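Why I Finally Stopped Grocery Shopping on Sundays

Sunday, February 25, 2018

So I didn't go to the store today. I know that doesn't sound like blog material, but if you've been reading for a while you know that the Sunday shop has been a fixture of my life since college, right up there with laundry and feeling vaguely guilty about email. And today I just... stayed home. Had a second cup of coffee. Read most of a magazine. It was great! 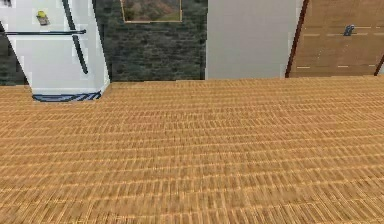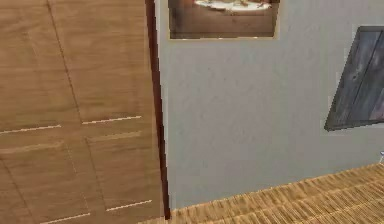
A white fridge first, then some wood paneling.

Anyway, how did we get here. I grew up in a house where Sunday was when the food got bought. My mom had a list on the back of an envelope, my dad drove, and my sister and I fought over who got to push the cart. When I moved out I just kept doing it, without the envelope and without the sister. Every Sunday at eleven, same store, same parking lot, same slow loop around looking for a spot while a guy in a minivan sat with his blinker on for someone who was clearly still loading a baby.

I never questioned it until last June, when I was complaining at work (I complain at work a lot, sorry everyone) and Tariq Rizvi asked me why I didn't just go some other day. I gave him a whole speech. Weeknights are busy, I'm tired, I like starting the week with everything in place. He listened to all of it very politely and then told me he goes on Tuesday nights after dinner and has never once waited in a line.

I was annoyed about this for days. You know when someone says something so simple that you have to be mad at them for a bit? Like that.

I tried it, though. The first Tuesday I got there at a quarter past eight and I thought the place had closed. There was one other person in produce. The guy at the fish counter wanted to chat, so we chatted, and I came home with trout, which I had never cooked before in my life (it was fine, a little dry, my fault). The whole thing, door to door, took less time than I usually spent just circling the parking lot.

And then of course I went right back to Sundays, for months, out of pure habit. I'd wake up, see that it was Sunday, and put my shoes on. It took me until after the holidays to make the switch for real, and what did it was the bill.

I'm not a budget person. I've tried. I had one of those spreadsheets with the colored tabs and I gave up on it by the second week. But in January I did sit down with my bank statement and add up what I'd spent on groceries in December, and it was $697. For two people! One of whom eats lunch at work! I sat there looking at it for a while and then added it up again, hoping I'd counted something twice. I had not.

Some of that was holiday stuff, sure. There was a ham. There was a cheese phase. But a lot of it was me wandering around hungry on a Sunday morning, before lunch, in a crowd, throwing things into the cart so I could get out of there. Crackers I already had. A third jar of mustard. A bag of fancy rice that I'm a bit scared of.

So in January I went on Tuesdays, after dinner, full, with a list. An actual list, on an actual envelope, because I guess you do turn into your mother. The total for the month was $507. I didn't give anything up, either. We still had good coffee and we still had the expensive yogurt. I'm sure part of it is just that nobody buys a ham in January, but still, I'll take it.

The list is the part I've had to work at. My old way was to write down whatever popped into my head, in whatever order, and then walk back and forth across the store like I'd lost a contact lens. Now I write it in the order of the aisles. Produce at the top, then bread, then the middle stuff, then dairy and frozen at the bottom. If I think of something during the week I add it in the right place, so the envelope gets pretty messy by Tuesday, with little arrows all over it. My husband says it looks like a football play. He is allowed to add things but he has to write neatly, and he does not write neatly. Last week I spent a long time in front of the canned goods trying to work out if he wanted beans or beets. I got both. He wanted beans.

The other change is that I plan dinners now, sort of. I don't do the full thing where every night has a theme. I tried that too and by Thursday I resented the taco. What I do is pick four dinners and leave the other nights open for leftovers, eggs, or giving up and ordering Thai. Four is enough that we don't starve and few enough that I don't feel bossed around by my own handwriting. This week it's chicken and rice (the scary rice, wish me luck), a big pot of lentil soup, baked potatoes with whatever's around, and pasta with sausage.

Oh, and I've started bringing a podcast. I used to think people with earbuds in at the grocery store were a little rude, and I've now joined them, one ear only so I can still hear if somebody needs to get past me. I'm on a series about lighthouses. It's very slow and I love it. I finished a whole episode the other night just from standing around picking out onions.

The one downside, and I want to be fair here, is that the bakery is pretty much cleaned out by Tuesday night. If you want the good seeded loaf you are out of luck. I've been getting mine on Saturday from the little place by the post office, which costs more, and also they sell almond croissants, so you can guess how much money that's saving me.

Let me know when you do your shopping, I'm really curious now. My sister says she goes at six in the morning on Fridays and I can't decide if that's genius or a cry for help. And if anybody has a decent way to cook trout, please leave it in the comments. The fish guy is going to ask me how it went and I'd like to have something better to tell him this time.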